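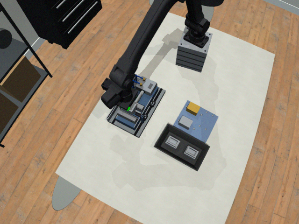
Figure 3. The simulated cell shown to visitors, with the gripper over the assembly fixture and the tray to its right.

5.2 Open day

The Hullbridge open day in April was our first test in front of people who had not been paid to be patient. Visitors watched the simulated cell (Figure 3) on a wall screen and could pause the run to ask the operator, Tumelo Moodley, what the arm was about to do. We logged 483 questions. Roughly a third concerned the gripper and its approach to the fixture, which we had hoped for. A larger share concerned the furniture.

Each run was capped at 60 seconds - a limit set by Busisiwe Msimang after the rehearsal, when the authors explained the cell to each other for most of an afternoon. Pausing was popular, mainly with children, and five runs were never resumed. We exclude these from the timing results in Section 6 but keep their questions, several of which were better than those of our reviewers.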